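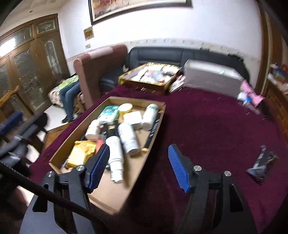 Burgundy cloth with a cardboard tray, dark sofa behind

Balcony or main floor for a first orchestra concert?

We have a trip to Zollska in May and want to hear the orchestra at the Somon Concert Hall. My husband has never been to a symphony. Seats on the main floor in row 2 cost the same as the upper balcony. The hall has 600 seats, so I assume nothing is very far away. Which would you choose? Also, is there anywhere to eat close by?

Posted by Cenden, March 2026
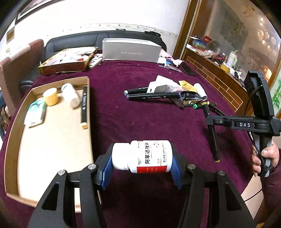 Marietjie Ndlovu

Take the balcony. In row 2 you look up at the shoes of the first violins and you can't see the woodwinds or brass at all. The strings also drown out everything behind them. Upstairs the sound is better mixed and your husband can watch who is playing what. I have had seats in both places and would only go back to the front for a piano recital, on the left side so you can see the hands.

The balcony stairs are steep and the elevator stops one level short, so ask at the box office if that matters to you.

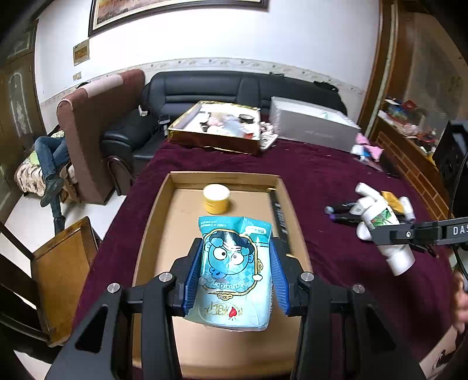
Get there 20 minutes early. They close the doors when the conductor walks out and latecomers wait in the lobby until the first piece is over, and with a long symphony that can be most of the first half.

Mudaliar

Balcony, but not the last row, there is a vent. For food the tram stop has a soup place, open late. Tram 17 goes back to the center after the concert.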